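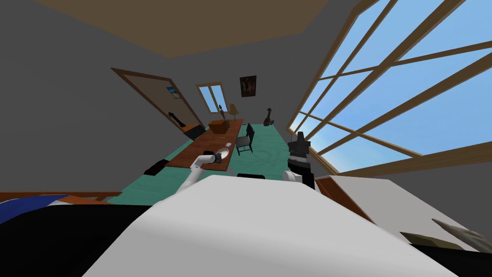 Garov, November

Episode 3 of Plurkum, subtitle timing, second pass. Writing this up before I go home or I'll forget half of it (see last week's page, which is basically blank, sorry).

So the cold open is still a mess. The landlady talks over the radio announcer for the whole tram ride and both of them matter, because the announcer gives away that the drowned brother was on the ferry list. I had her at the bottom and him at the top in italics, and Žofie Dvořáček watched it once and said she read nothing he said. Fair! I tried it the other way around and then she missed the landlady. What we have now is the announcer only coming in on the landlady's breaths, cut down to the bare bones: "ferry," "names," "still missing." It loses his nice pompous phrasing but you can follow it. Keeping it unless somebody hates it.

Shifted every line in the bathhouse argument 40 ms earlier. It felt late to me all through the first pass and I kept blaming my headphones. Much better now, though the first line after the cut to the stairs wants to go back where it was. Did that one by hand.

File has 400 lines on the nose, which pleased me more than it should. Line 93 is the one to look at if you only look at one. He says the word for "borrowed" and she hears the word for "buried," and the whole rest of the episode hangs off that. I've got "You said you'd bury it" / "Carry it. I said carry it." It's okay. It rhymes a bit too hard and it changes what he promised, so episode 5 would need a fix as well. Other candidates are in the margin of the printed script, in green. Please don't use green for anything else.

Grurkix crashed twice on export, both times with the karaoke styles loaded. Without them it runs clean. I'm leaving the opening song in its own file for now and we can merge at the end. Save before you touch the style manager, seriously.
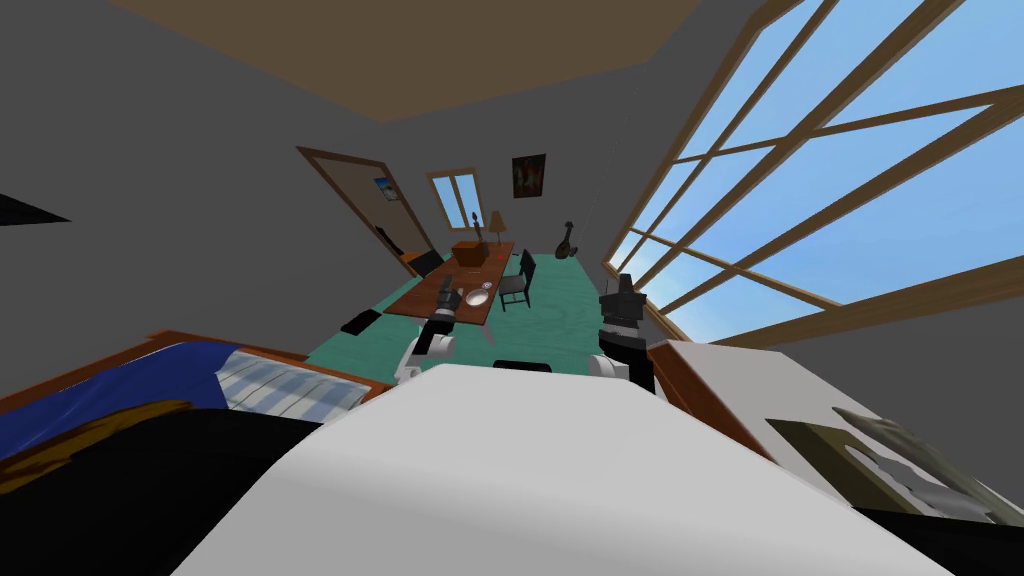
Signs and on-screen text

Haven't done the shop signs. The letter from the school is done, and I matched the slant of the handwriting, which took forever and is on screen for maybe two breaths. Fade is 600 ms in, none out, so it vanishes with the cut.

The Manalo font looks great on the title card and terrible in small sizes (the e closes up completely). Used it for the title and nothing else.

Still open: do we translate the graffiti under the bridge? It's the brother's nickname and the show makes a thing of it later. I lean yes, small, no box. Žofie leans no. Watch the ending first and then write your vote here, with initials this time.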